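Vanwood Home Trials is looking for people who fold things

Call for participants, April round

Do you have opinions about dish towels? Do you fold in thirds, or in half and in half again, or do you just drape the thing over whatever is closest and get on with your evening? We would love to have you at our table either way (and there is always coffee on, and usually something baked).

We are putting together a small group for our spring sessions on everyday tabletop chores: laying out a cloth, folding it, putting things into a caddy and taking them out again. You will stay at one table for the whole visit, so wear whatever is comfortable. 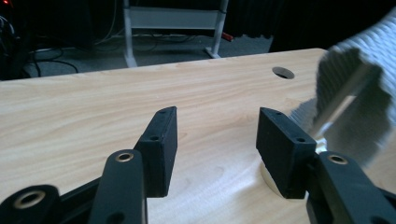 Pale wood grain on the tabletop, with the cable hole off to the right.

Each visit lasts 3 hours, with a good long break in the middle, and we ask everyone to come 6 times over the month. Mornings start at 9:30. If you can only do afternoons, tell us when you write and we will try our best to work around school pickup, shift work and so on.

You don't need any experience. You do need two hands you can use comfortably, a fair amount of patience with cloth corners, and to be 18 or over. Left-handed folders are especially welcome this time!

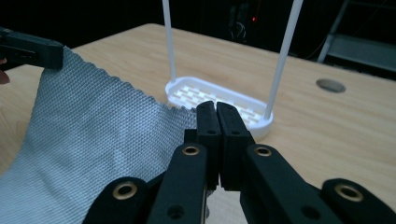

Gemma Rudd
Participant Coordinator, Vanwood Home Trials

I look after the sign-ups, so mine is the name you will see on your emails. Please don't worry if you think of yourself as a messy folder. I am one too, and my sister still refolds my towels when she visits. We want the ordinary way you do it at home, creases and all, at whatever speed feels natural to you.

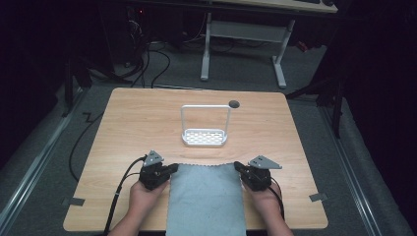
Gray cloth and white caddy on the table.

We pay $200 on completing all of your visits, and parking is free behind the building. Bring a photo ID the first time.

To apply, send a few lines about yourself and the times you can make to Gemma Rudd or Stuart Tindall at Vanwood Home Trials, Suite 524. We read everything, and we do write back to everyone, though it may take us a few days.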